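The pause before the basket

Since December I work on a small thing inside a bigger project, and I want to write it down before I forget the reasons. The project is called Mitance. We train a policy by imitation: a person moves the arm by remote control, we record it, and the network learns to repeat. My part is the question of what to do with the pauses.

People stop a lot when they drive an arm. They look, they correct the hand, they think. In the recordings this becomes many steps where the action is almost zero. The network learns these steps very well, too well, and in the test it comes near the object and then stays there. I have watched an arm stay over a basket for two minutes like this, and I confess that I talked to it.

The easy cure is to throw out every step with little motion. I tried this first. The waiting disappears, but the grasp becomes worse, for the short stop just before the fingers close is also a pause, and this one is useful. The rim of a basket does not forgive a hand that arrives with speed.

So the second version keeps a pause if the gripper opens or closes within the next 4 steps, and removes it otherwise. It is a very simple rule. I collected 331 demonstrations with the wicker basket and trained the same network three times: with all steps, with no pauses, and with my rule. Each one got around 2,000 updates on the old machine from Egilsson, which is slow, but it was free on Tuesday night.

The network with all steps froze often. The one with no pauses pushed the basket away before it could hold it. The one with my rule was the best of the three, although I would like many more trials before I say how much better. It still has a bad habit: it takes the basket wherever it arrives first, so the basket is often lifted with one side low. For an empty basket I don't mind. For a full one I would mind very much.
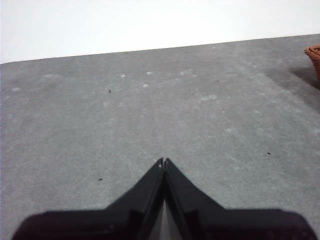

The same basket is in both views, one from the wrist and one from the side. 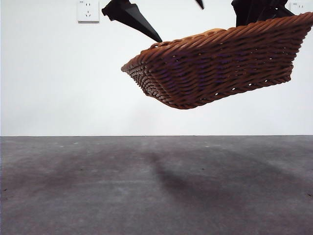

Ragnheiður Nørgaard wrote to me that the number of steps is the weak point, as it depends on how fast we record, and that I should express the rule in seconds before anybody at Destthorpe tries to repeat it with another arm. She also asks if slow drivers and fast drivers need the same limit. I have not tested this yet. The drivers are marked in the recordings, so I can separate them, and I will start with the slowest one, who is me.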